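Shabani Magesa to Make Feature Film Debut in Period Drama "The Salt Road to Preltovmont"

May 19, 2025

Massawe Pictures is thrilled to announce that stage actor Shabani Magesa will play his first film role in "The Salt Road to Preltovmont," a period drama that begins shooting this summer. Magesa takes the part of Captain Elias Prolter, a young ship's officer who gives up the sea to lead a caravan of traders over the mountains in the winter of 1,842.

Theatergoers will already know Magesa from his two seasons at the Hurley Playhouse, where he played everything from a love-struck baker to a very angry king. He read for the film in February and was called back the next morning. The role had been open for months, and the casting team had met 34 actors for it.

"I read the script on a bus and missed my stop," said Magesa. "Then I missed the next one too! Prolter is stubborn and proud and he sings when he is scared, and I wanted to play him before I had even got to the last page. I have loved films all my life, so walking onto a set with my own costume hanging there is going to be a big day for me and for my mother, who has told the whole street."

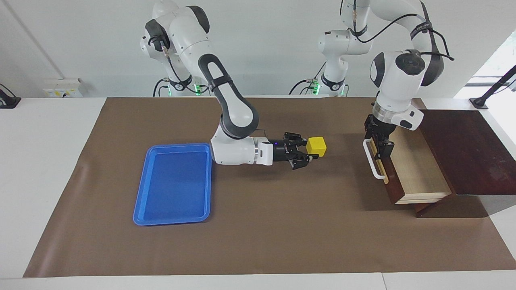

Training for the part has already started. Magesa is spending 15 weeks learning to ride, handle a sword and drive a team of mules, and he has asked to do as much of the riding as the insurance will allow. He is also taking singing lessons for the three old trail songs his character performs, one of them during a snowstorm and all of them recorded live on set.

The story follows Prolter and a group of families carrying salt to the walled town of Preltovmont, cut off by an early winter. There is a romance, a long-running quarrel between two brothers, and a river crossing that takes up most of the second act. The screenplay went through 28 drafts, and the writers kept going back to letters and account books from the period to get the small things right – what people ate on the road, what they argued over, how they kept their boots from freezing.
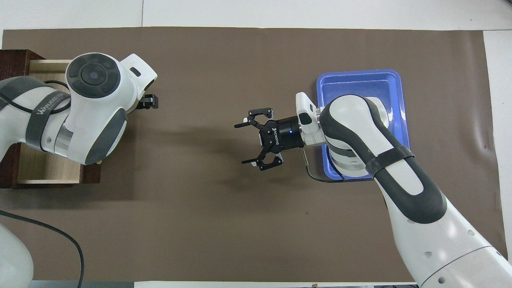

The rest of the main cast will be named over the coming weeks. Several of Magesa's former castmates from Hurley have joined the film in smaller parts, and sharp-eyed fans of the theater should have fun spotting them among the caravan.

"Shabani came in, sat down on the floor and did the campfire speech as if he were talking to us over dinner," the producers said in a joint statement. "We had all heard that speech so many times by then that we could have said it along with him, and he still made us laugh in a place where we had never laughed before. We can't wait for people to see what he does with this role."

Filming will take place in the mountains and at the company's home stages, where the main square of Preltovmont is to be built at full size, complete with a working well and a bell tower that the actors can climb. The music will be played by a small band using fiddles, hand drums and a pump organ – no big orchestra this time.

A release date will be announced once shooting is finished. Requests for interviews with Magesa may be sent to the Massawe Pictures press office, which will be setting up calls between his riding lessons.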